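2018-11-02

Back on the Stovberg sighting log. Three reports came in from the Kinness side, all for the same night, all describing a single orange light low over the water that held still and then slid off to the north. None of the three people seem to know each other. I have entered them as file 2074 and kept them apart from the older Ellwood reports until the bearings are worked out.

Plotted the two bearings that were usable. The first was taken with a hand compass from the jetty, the second is my own estimate from where the witness said she stood by the chapel wall. They cross well out past Torkano point, almost 6 miles offshore. The third witness gave only "left of the lighthouse" and I can't do much with that until he answers my letter.

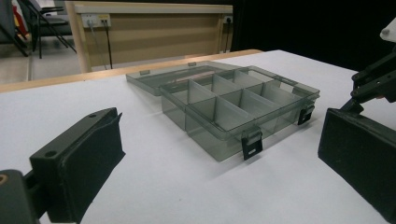

Checked the usual things. Venus was not up at that hour. No flare notice that I can find. A fishing boat with deck lights would fit the color and the steady part, but two of the reports put the light clearly above the horizon, and one says it passed in front of a cloud. I would like to know how he judged that in the dark.

Diffraction grating still not mounted. The filter holder is 49 mm and the ring I have is the wrong thread. Will try tape for the next watch and order the right one.

To do in November: get the tide and wind for that night, ask the Kinness harbor office for boat movements, walk out to the chapel wall and redo the second bearing properly.

Comments

kinness_shore: I was out walking the dog that night and saw nothing, but there was fog at our end until late.

R.: Take the bearing from the north corner of the wall. The south end has a railing that throws the compass off.

oldradioman: Lights like that were seen off Torkano when I was a boy. We put it down to squid boats.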